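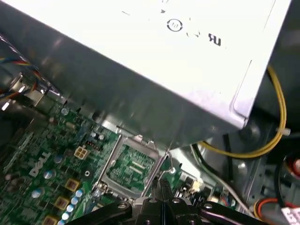 ## Graltano D2 Desktop Teardown Cell

The D2 removes processors, memory and cabling from desktop computers with the side cover already off. One six-axis arm works over a tilting fixture. A two-finger gripper with a wrist camera does the fine work at the board. The cell runs on the Sikska controller, software release 10 or later.

### Fixture setup

Clamp the chassis by its outer walls only. Clamping on the power supply bends the mounting tabs and shifts the board out of plane. After clamping, run `FIX_CHECK`. The arm touches three points on the chassis edge and stores the offset.

### Socket work

Socket jobs start from the lever-side approach. The fingers come in beside the retention lever, lift it clear of its catch and hold position until the camera confirms the open angle. On an empty socket the program stops at this point and logs `NO_CPU`. The contact field is never touched. Keep the closing force at the socket preset; the cable preset is too high for the lever wire.

Loose wiring over the socket is the most common cause of an aborted approach. Move it by hand before the cycle or enable `WIRE_SWEEP`, which adds one pass above the board.

### Service

| Item | Interval | Part no. |
|---|---|---|
| Finger pair, narrow | 511 hours | G-68 |
| Gripper arm bolts, check torque | At each finger change | n/a |
| Camera window | Clean daily | n/a |
| Gripper, complete exchange | 3,833 hours | G-70 |

To change fingers:

1. Send the arm to `SERVICE` and lock out the air supply.
2. Remove the finger screws. Discard them.
3. Fit the new pair dry. Do not grease the seats.
4. Tighten evenly and run `GRIP_ZERO`.
5. Repeat the camera calibration with the Ogura target plate.

If `GRIP_ZERO` fails twice, inspect the finger seats for solder debris. Bent fingers cannot be straightened and must be replaced in pairs.

### Ordering

Fingers and target plates ship from Erkham. Complete grippers are exchange units and need a return number before dispatch. Technical contact: Markos Theodorakopoulos, Cell Service. Prices were last revised in February.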